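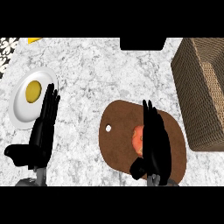 Korketwood method

The Korketwood method is a kitchen layout plan promoted by the designer Aarti Ahuja. It holds that plates, cutting boards and baskets should stay on the counter in fixed spots. Ahuja claimed it saved 33 hours a year, but no records were published. Critic Euan Ogilvie noted that the only survey, of 90 households, was run by Zimton, the firm selling the plans. Later editions dropped the figure.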